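Search this site Search Enter keywords

4.2 Where clothes are folded

Households in the Pliditz study were asked to keep a laundry diary through August and to note where each load was sorted, folded and stacked. We had expected most folding to take place at a table or an ironing board. In 80 of the 200 homes the bed was the main folding place, and in many of the others it was used for at least one load a week. Families with children under three relied on it most.

Three reasons came up again and again in the diaries. The bed is the largest flat surface in the home, it is close to the drawers where the clothes will go, and it is at a height where a parent can work standing up. Several parents added that the kitchen table was seldom clear before eight in the evening. The drawback is that the bed is already in use. Pillows, spare blankets and clothes taken off the night before have to share the space, and few diary keepers moved all of them before starting.
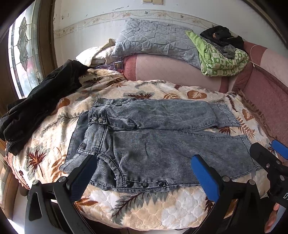

Figure 3. Child's denim romper laid flat on a quilted comforter before folding.

Small garments take longer to fold than their size suggests. Across the 1,000 items timed in the second stage, one-piece garments for young children took longer per item than adult shirts, and rompers and dungarees were the slowest of all. Part of the time goes on finding a flat starting position. Denim holds its shape and can be laid out in one movement, but the fastenings get in the way of a neat fold. The romper in Figure 3 has a row of three dark snaps at the crotch and two silver ones where the bib meets the waistband, and a parent has to decide whether to close them first. Diary keepers were split on this. Those who closed the snaps said the legs stayed together in the drawer – those who left them open said it saved time at the next change.

The surface matters as well. On a thick quilted cover, light cotton tended to sink and crease along the stitching, while heavier cloth was little affected. Nearly 500 of the timed items were folded on a bed, and we compared these with the items folded on a hard surface using the scoring sheet set out by Sharifi. The beds scored lower for neatness and slightly higher for speed. We return to this in section 4.4, where the Genier storage trial is described.

Contact the Cotau Household Research Unit | Copyright Cotau, all rights reserved | Back to top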